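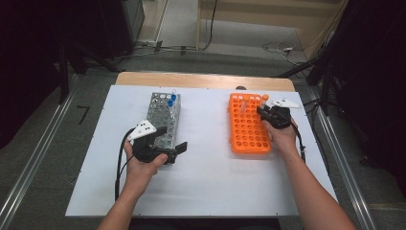

Tube racks, a pair of grippers and a lot of concentration.

So I finally made it to the open day at Estel! Colette Gilbert had been after me to come since June, and I kept finding excuses (it's a long drive and I hate the parking over there). But Saturday was gray and the kids were at their grandma's, so off I went.

I expected big robot arms behind glass, and there was some of that in the front hall. What I ended up watching for most of the afternoon was the tube table. You hold a gripper in each hand and use them to handle little capped test tubes, silver rack on one side, bright orange rack on the other, and those white plates with the black dots let the system track how your hands move. The robot is supposed to learn from all of it. Demetrius Ostrowski, who was running the table, told me they have 2,580 of these recordings so far and want 3,000 before the holidays.

And yes, they let visitors have a go! I got 7 minutes. It's so much harder than it looks -- you can't feel the tube at all, so you squeeze too much, or you let go too soon and it just leans there looking at you. I managed three. The teenager after me did way better and I'm choosing not to think about it.

Coffee was terrible, cookies were great. Colette says there's another one in the spring and I've already put my name down. If you go, wear short sleeves, because my sweater cuffs kept getting in the way.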